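Does apple cider vinegar before meals do anything besides ruin the meal?

Last updated June 11, 2019
Reading time: 2 min

My gym in Rarndale has a poster saying a spoonful of vinegar in water before dinner "melts" fat. I have been doing it since February. I started at 226 pounds and am down 5, but I also quit soda that same week, so the vinegar may be taking credit for someone else's work. I use the Bakos stuff with the cloudy bits in it. My throat burns and my coffee tastes like salad. Is there a point where it kicks in, or should I go back to putting it on cucumbers?

pickledinrarndale

It was the soda. Vinegar has been tested for this, and where it did anything the result was a few pounds over months, in small studies. It might slow down how fast a starchy meal hits your blood sugar. "Might" and "slow down" don't fit on a poster, so you got "melts."

If you like the ritual, keep it to a spoonful in a big glass of water, use a straw, and rinse your mouth with plain water after. Don't brush right away, as the acid leaves your enamel soft for a while.

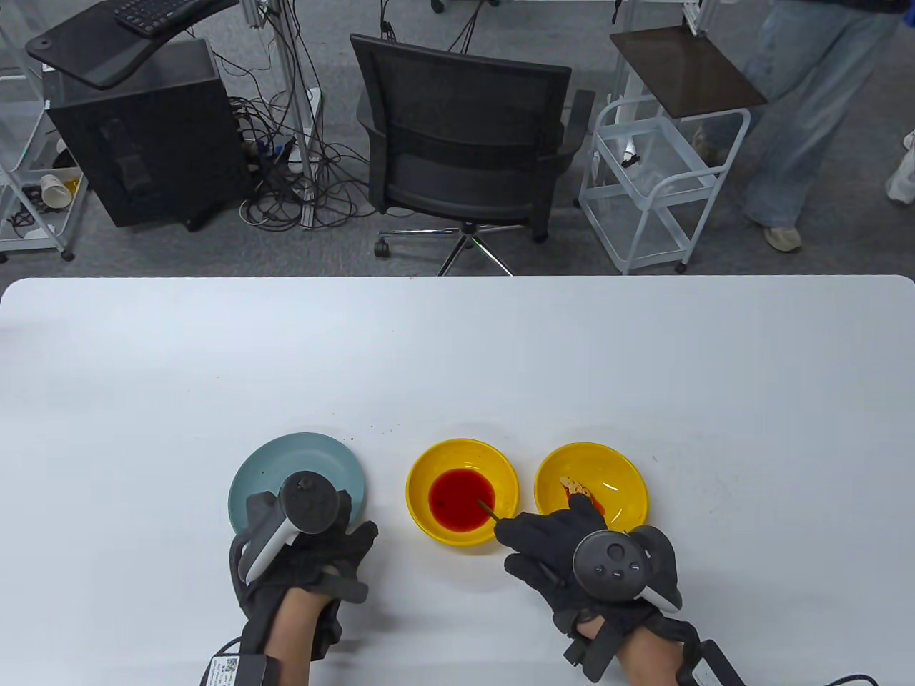
And if you take diabetes medicine or water pills, ask your pharmacist before the next glass. Vinegar can mess with potassium, mostly in people who drink far too much of it, but the gym poster won't be the one driving you to the ER. A burning throat is also a decent reason to quit.

Clornus

worked for me!! lost 22 lbs. also was walking 9 miles a week and stopped eating after supper but i really think it was the vinegar. try the Pestetti one it's smoother

walkin_and_sippin

Seconding the cucumbers. You get the same acid, and you eat a cucumber, and nothing burns. I did the shots for most of a winter and the only thing I lost was interest in breakfast. My dentist noticed before my pants did. Oil, salt, a little dill, and the rest of the bottle cleans a kettle pretty well.

threequartersempty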